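Wakmont Open Lab Day

The Wakmont Open Lab Day is a yearly public event at which the Wakmont robotics laboratory lets visitors watch its robots at their ordinary work. It takes place on a Tuesday in September. It is best known for its tabletop demonstrations, in which a robot arm handles cups, puzzle pieces and other household things on a big wooden table, and for how close the public gets to research in progress.

Background

The event grew out of informal visits by local school classes. Gopinath Bhat, who ran the laboratory's manipulation group at the time, felt that visitors learned far more from a robot trying to do something small than from a slide talk, and he pushed for a full day with the doors open. The first edition drew 85 people. The most recent one drew 1,374, a remarkable number for a laboratory with a single main room, and entry is now by timed ticket in groups.

The room is left as the staff use it. Desks stay occupied, tools stay out, and visitors walk in on a working day, which regulars say is half the fun!

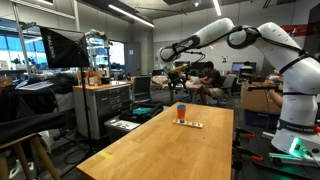 The main table at Wakmont, with the Franka Emika arm at right.

Demonstrations

The table session is the heart of the program. A cup and a narrow wooden number puzzle are set out, and the arm is given a short task with them. It sounds modest, and it is also one of the most gripping things a newcomer to robotics can watch. A cup has a thin rim and tips over easily. A puzzle piece has to be turned the right way before it will drop into its slot, and a few millimeters of error are enough to leave it sitting on the edge. People who arrive expecting speed tend to go quiet and lean in.

Each session lasts long enough for several tries, and the tries that go wrong are kept in. Bhat insisted on this from the first year. The presenter talks through what the arm is attempting and takes questions all the while (children ask most of them, and usually the hardest).

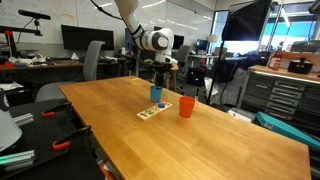 The tasks are chosen from a list known as the Famomum set, which has grown to 135 short exercises. Most involve picking up, placing, stacking or fitting, and all use things that can be bought in an ordinary store. A task is retired from the public program once the staff feel it has become too easy, though a few old favorites return by request. Cup stacking has been brought back twice.

Talks and support

Short talks run through the afternoon in a seminar room down the hall, which seats 200. The most popular is the Pretorius Talk, an introduction to robot hands that assumes no technical background and is rewritten every year. Flostell, a local maker of training equipment, has supported the event since its third edition and pays for the school buses.

Reception

Teachers have praised the day for its pace and its openness, and several past visitors have come back to the laboratory as student interns. The main complaint has been the wait for table sessions, which led to the ticket system. Requests for an evening session have come up repeatedly, and a first one, starting at 6 p.m., has been added to the program.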